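**Robot operators wanted – Brorkovside, part time**

Pestley is hiring people to guide a robot arm by remote control through household tasks. Each run is recorded and used to train the arm to do the job by itself. The task this season is tidying up: soft toys go from the bed into a storage basket.
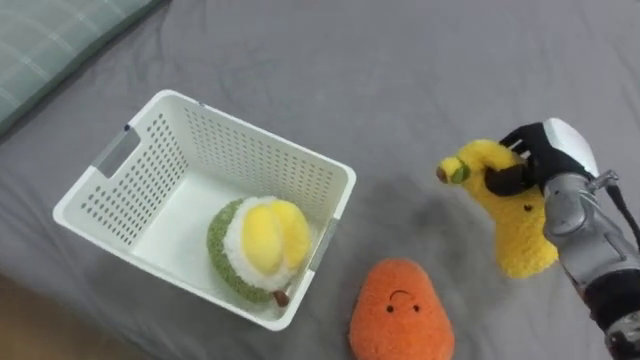 Ottmar Seidel: Soft things are harder than they sound. You learn to close the fingers slowly and wait before you lift. My first 70 runs were no good for training and I still got paid for them.

Shifts last three hours, with a break each hour. We need 3,000 clean runs by the end of September. A clean run has no long pauses and no sudden jerks – if you miss a grip, open the hand, back off and try again. 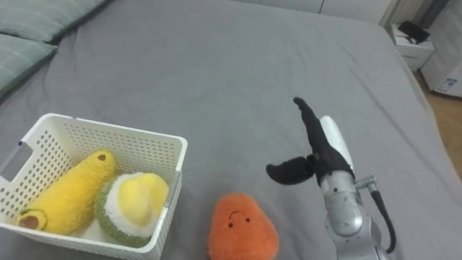
*Gripper open, next to the orange toy.*

You don't need a technical background. You do need steady hands, good eyesight (glasses are fine) and patience with repeated work. Training takes two shifts and is paid at the full rate.

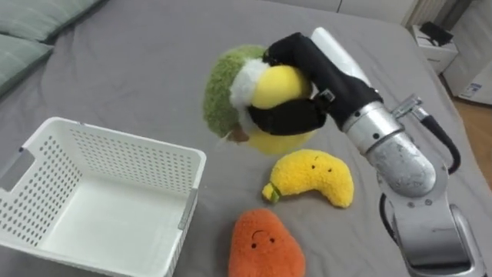
Toys are picked up one at a time, and the starting layout changes between runs. You will also write a short note on any run that went wrong.

We have 16 places, 9 of them on the Sunday shift. To apply, send your name and the hours you can work to the Pestley office in Stolbridge. Applicants must be 18 or over.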